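Grip lets go of thick cloth, fingers don't close evenly

yang_1705
Sunday, November 19, 2023
I have a hand-held gripper with the two yellow fingers and a trigger handle. Thin shirts are fine. With thick dark cloth it slips as soon as I lift.
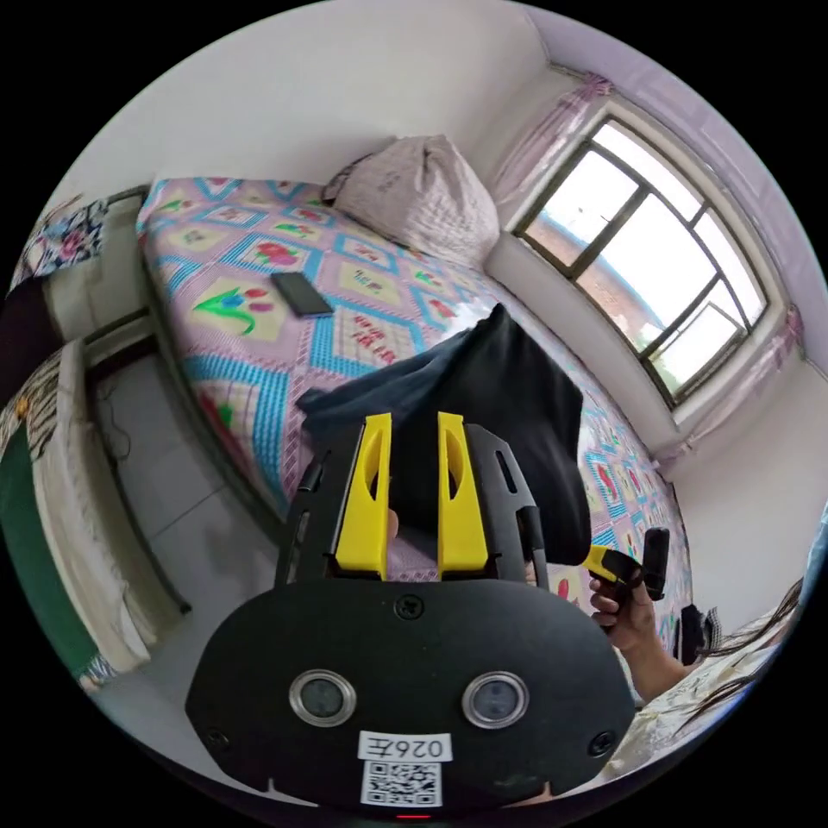 Dark cloth between the fingers, over the bed.

I cleaned the fingers and it made no difference. Do I need new ones?

Mollau
Probably not. Check the trigger linkage first. Mine had play in it after 300 folds, and I took it up 6 clicks. Then look at the slotted frame the fingers sit in. If one side has crept, they won't meet flat.

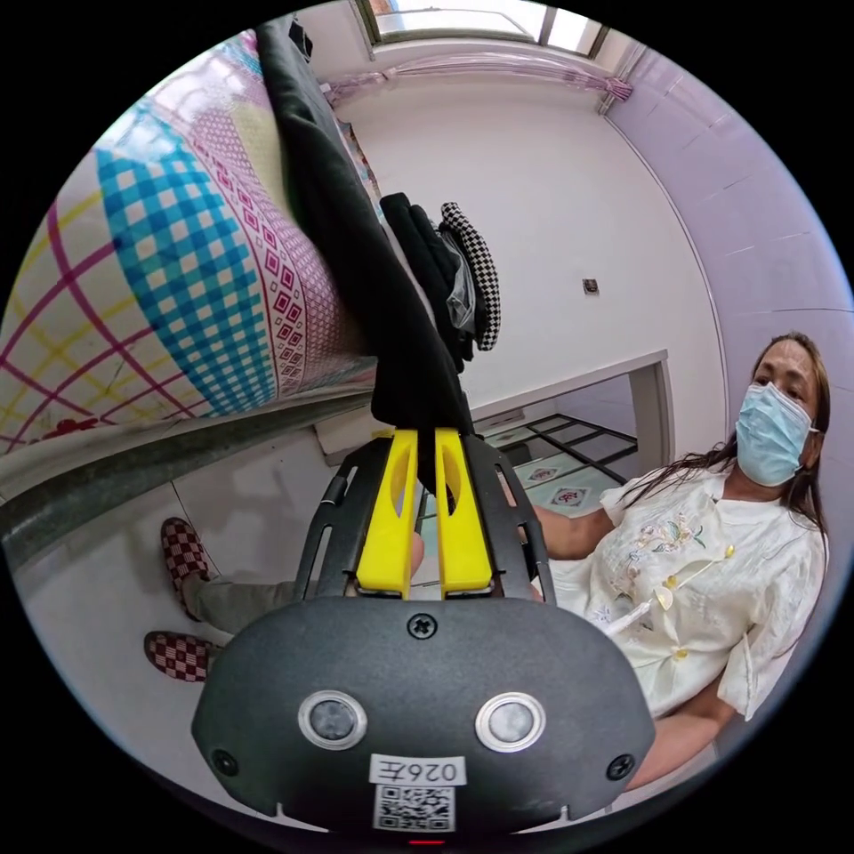
Label 026左, fingers close together in the slotted frame.

Loosen the frame, close the trigger all the way, tighten again. Don't overdo the small screws on the housing, they strip.

grandby8
Same thing here in July. I just bought new fingers.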